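Wister Opens Orders for Its Spring Gripper Kits, With a Planning Sheet for First-Time Buyers

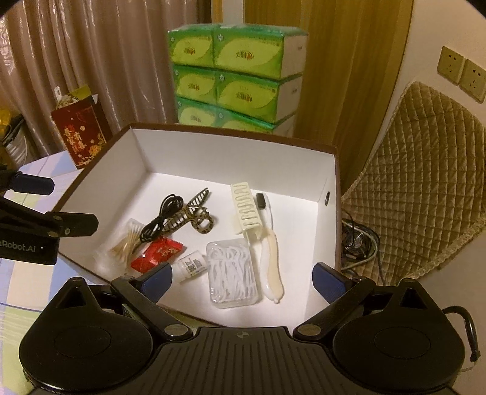
Dodthorpe - I've been running equipment orders at Wister long enough to know what a first email from a new customer looks like. It asks for a price, and then a week later there's a second email asking what else they should have put in the budget. So this time we're answering both at once!

Starting in December we're taking orders for the spring run of our hand-held gripper kits, the ones teams use to record everyday sorting and picking work before they commit to a full robot arm. We're building 300 kits in this run, in 2 versions: a single and a pair. If your tasks need both hands (opening bags, holding a box steady while you reach in), please budget for the pair from day one. Adding the other hand later means a separate shipment and another round of setup, and I'd hate to see you pay for that.

Along with the order form we're putting out a free planning sheet. It has 62 lines, which sounds like a lot, but most of them take a few seconds. Spare fingertip pads are in there, and cables, and storage for the recordings, and the one people leave blank nearly every time - the stuff you're going to pick up. Small household goods are cheap one by one, but you'll want plenty of variety, and soft packaging gets tired fast. Give it its own line.

Our partners at Stivitz wrote the section on staff hours, and Kramer is handling leasing for customers who would like to spread the cost over the year (schools and small labs, I'm looking at you). Leased kits are the same as purchased ones, spare pads included.

A couple of practical things. Quotes are good through the end of the budget quarter you request them in. If your purchasing office needs a separate quote for spares, tick the box on page one and we'll split it for you.

I'm also holding an open call every Wednesday for anyone still working on their numbers. Bring your half-finished spreadsheet, I've seen worse! Sign-up is on the Wister orders page, next to the planning sheet.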